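3.2 Line layout and shot records

The second line was shot across the Urell terrace in December, between the Haugland road cut and the old river bank at Tarkora. Line length was set by access, mostly. The northern landowner let us in as far as the shelter belt and no further, so the fault trace sits closer to the end of the spread than we wanted. Geophone spacing was 2 m throughout. Shots were hammer and plate, stacked until the first breaks looked clean on the field screen.
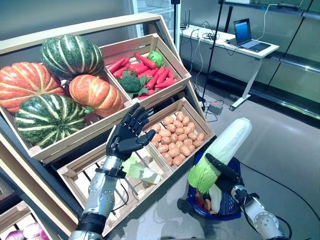
Figure 4. Produce display with squashes; two robotic arms in the foreground.

First breaks were picked by hand by Farooqui and Nikzad, separately, then compared. Agreement good on the near offsets. Poorer past the terrace edge, where wind noise gets into everything and the gravels soak up the high frequencies. Picks that could not be reconciled were dropped — 39 in all, most of them from the last few shots.

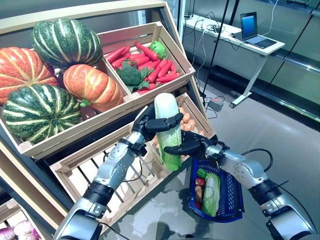

Figure 5. Napa cabbage held upright in the left hand.

Elevation statics next. The terrace drops at the river bank and the correction there is large compared with the fault offset we are looking for, so it was done twice, once with the survey heights and once with the Skadbridge grid. Results differ a little at the bank and hardly at all elsewhere. We kept the survey heights. The replacement velocity was taken from the refraction model, see 3.1. 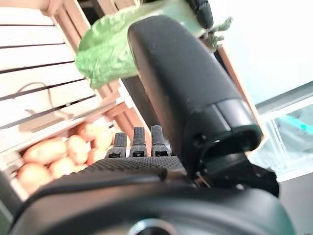

Figure 6. Black robotic hand from close behind, with three fingertips side by side.

The stacked section shows a strong flat reflector under the southern half, taken as the base of the gravels. It stops at the mapped trace. North of there the section is messy: short dipping events, some of them probaly side-swipe from the bank. Mughal prefers a single steep strand. Warraich and Bugti would rather have 2 strands with a sliver of gravel caught between them. The data do not separate these, and both are carried through to the depth conversion in 3.3.
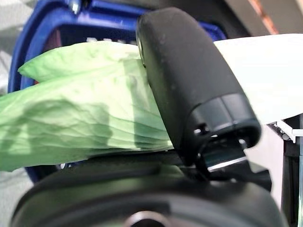
Depth penetration is the other limit. Nothing below 300 m should be trusted on this line, and the deeper events in the migrated section move around alot with small changes in the stacking velocity. A heavier source would help. So would a longer spread to the north, if access can be got.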